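Harnis Market Quarter

The Harnis Market Quarter is the group of small shopping streets at the center of the town of Harnis, together with the covered hall that gives the quarter its name. It is home to a long-standing community of independent shops and is best known outside the town for its shared delivery and gift-voucher arrangement, called Windico, which began as a stopgap during a difficult stretch of trading and has been kept going ever since. People who live in Harnis rarely use the full name and mostly just say "the Quarter," or, if they are of an older generation, "up the hall."

Location and layout

The Quarter sits on slightly raised ground between the river and the railroad station, and most visitors come into it on foot from one side or the other. Its main street, Ivon Street, runs more or less straight from the station approach to the front doors of the hall, and a handful of narrower lanes lead off it on either side. Some of these lanes are so tight that two people with shopping bags have to turn sideways to pass, and delivery vans are not allowed into them after ten in the morning.

The covered hall is a long, plain brick building with a high roof and tall windows along both sides. It holds stalls selling fruit and vegetables, cheese, fish, fabric, second-hand books and hardware, among other things, and at the far end there is a small coffee counter with stools where stallholders and shoppers sit elbow to elbow. Upstairs is a gallery that was used for storing grain, then for dances, and then for nothing much at all for quite a long while, until it was cleaned out and turned into rooms for the traders' association.

History

Trading on the site is a good deal older than the buildings. The earliest mention of a market at Harnis comes from a charter of 1678, which gave the townspeople the right to sell "butter, cloth and live fowl" on the open ground above the river. The fowl went first, after a long run of complaints about noise, and the cloth and butter sellers gradually put up wooden booths, then proper shopfronts, until the open ground had shrunk to the small cobbled square that is still there today.

The hall itself came later, when the town grew large enough to want a roof over its vegetables. It was paid for partly by the town and partly by the shopkeepers, and this shared ownership has shaped the Quarter ever since. Each business that put money in received a vote in how the hall was run, and those votes have been passed down, sold on, argued over and occasionally forgotten in drawers. A good many present-day shopkeepers still hold one.

Like so many town centers, the Quarter went through a lean time when larger stores opened on the ring road with free parking and longer hours. Several well-loved names closed, among them a shoe repairer, a piano shop and a bakery whose currant loaves are still talked about with real sadness. The lanes on the north side were hit hardest, and for a time there were more shuttered windows there than lit ones.

The recovery was slow and owed a lot to cheaper rents. Younger traders began taking on the smaller units, often sharing one between two, and the mix of shops changed as they did. A bicycle workshop moved in next to a wool shop, a plant seller took over the old ticket office, and the former piano shop became a place for board games, with tables in the window.

The traders' association

The association looks after the things that no single shop could easily manage alone, such as the winter lights, the shared bins, the bunting and the rota for unlocking the hall gates. Members pay a yearly fee, which is kept low on purpose so that the smallest stalls can join, and they meet in the upstairs rooms on the first working evening of each month. Meetings are open to the public, though the public seldom comes unless parking is on the agenda.

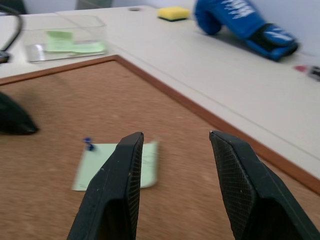 A framed cork board.

Notices between members have always been a large part of the association's work. Spare shelving, lost keys, a stall going free for the summer, a warning about forged banknotes – all of this used to travel by word of mouth along Ivon Street, getting a little more colorful at each shop door. The association now sends round a weekly letter as well, and it is written in a friendly, rambling style that many shoppers ask to receive too.

The association also keeps a modest hardship fund. It was set up after a burst water main flooded the cellars on the river side of the Quarter and left a number of traders without stock just ahead of the holidays. Money from the fund is lent without interest and paid back whenever the borrower is able, and the association does not publish the names of those who have used it.

Windico

Windico is the shared ordering, delivery and voucher service of the Quarter, and it is probably the thing for which Harnis is most often mentioned in other towns. It began when shops had to close their doors to customers and the traders needed some way of getting goods out to people's homes. At first it was little more than a telephone on a table in the hall and a list of who had a van. Shoppers rang up and asked for, say, a loaf, a birthday card and half a pound of cheddar, and somebody walked round the shops, gathered it all into one box and drove it over.

The name comes from the wind vane on the roof of the hall, which has pointed stubbornly east for as long as anyone can remember, and was chosen in a show of hands. It beat several more sensible suggestions.

When the shops opened again there was a lively debate over whether to carry on. Some members felt that the service had done its job and that people ought to be coaxed back through the doors, while others pointed out that older customers, and those living in the villages, had come to depend on it. In the end it was kept, with 9 delivery rounds a week in place of the daily ones, and a small charge was added to cover fuel. In its first full year on that footing it carried 2688 boxes.

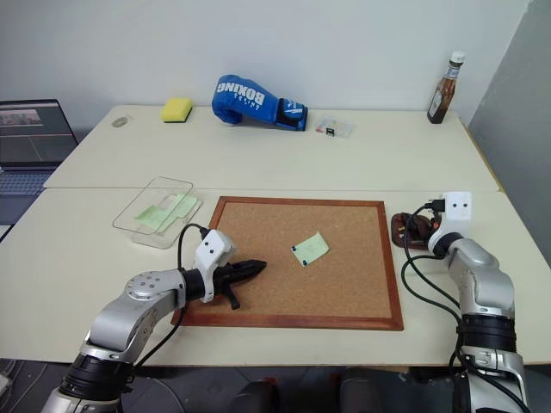

The voucher side of the service was added the following spring. A Windico voucher can be spent in any member shop and on any stall in the hall, and the shop that takes it is paid back in full at the end of the month. Vouchers are made of thick cream card and do not run out, which has made them popular as presents and has also led to some rather battered ones turning up at the till. Local employers buy them as end-of-year gifts for their staff, and 975 were sold in a single December, still the highest figure for any month.

Notable shops

Hassanpour, on the corner of Ivon Street and the square, is the oldest family-run business in the Quarter still trading under its own name. It sells tea, coffee, spices and dried fruit from deep drawers behind a long counter, and it weighs everything out by hand. On damp mornings the smell of roasting coffee reaches as far as the station steps. The shop kept a hatch open to the street all through the closures, and regular customers became so fond of it that the hatch has stayed.

Also well known are the hardware stall in the hall, which will sell a single screw to anyone who needs only one, and the second-hand bookstall beside it, where the prices are penciled inside the covers and are nearly always open to a bit of friendly bargaining.

Events

The largest event of the year is the Spring Opening, held in April, when the shops stay open into the evening and the lanes are hung with paper lanterns made by local schoolchildren. There is music in the square, the fish stall fries rather than sells raw, and the upstairs gallery is used for dancing once again, just for the one night. A smaller fair takes place in the fall, with an emphasis on apples, jams and warm clothing.

Access

The Quarter is a short walk from Harnis station, and buses from the villages stop at the foot of Ivon Street. The hall opens at seven in the morning and closes at five, with many of the surrounding shops keeping somewhat later hours. The main doors of the hall are level with the street, and an elevator beside the coffee counter goes up to the gallery.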